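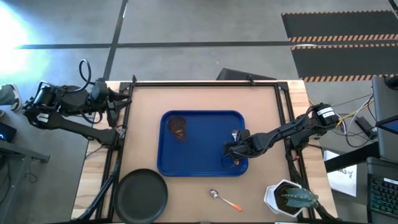 Trays and Spoons, a Small Gallery

I've been collecting cafeteria trays since my first job at the Ludamberg canteen, where we washed 600 of them between lunch and supper. Dinesh Khan says it's a strange thing to love. He also owns 17 teapots, so I don't listen to him much!

This page is for the everyday stuff: trays, bins, plates, spoons with colored handles. Nothing fancy, nothing you'd lock in a cabinet. I like a tray with rounded corners and a decent rim, because you can carry a bowl of soup up a flight of stairs on it and arrive with most of the soup. Blue is my favorite (the Ludamberg ones were a sad beige), and it's a very good color behind anything chocolate or brown. Orange handles are great too. You can find an orange spoon in a full drawer without even looking properly.

Click through, take your time, and write to me if you have an old Sanow tray in the attic. I'm missing the small one. 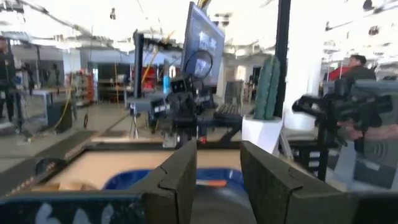 My rule for small things is that they live inside bigger things, and the bigger things get a home of their own. Shafiq Majumder taught me that when we shared a flat and I kept losing bottle openers. So a blue bin goes in a shallow wooden tray, and if the tray has measuring tape along its rim, even better, I'd use that every single day! I'm also very taken with the tall green cactus-shaped thing on its white pedestal. My own shelf at home has a Ranasinghe catalog and a dead fern on it, so clearly I need to raise my game.

More pictures are coming in November, mostly plates, plus the soup bowls Dinesh keeps promising to bring over. If you'd like to swap trays, I have two spare green ones with light scratches and a brown one that wobbles.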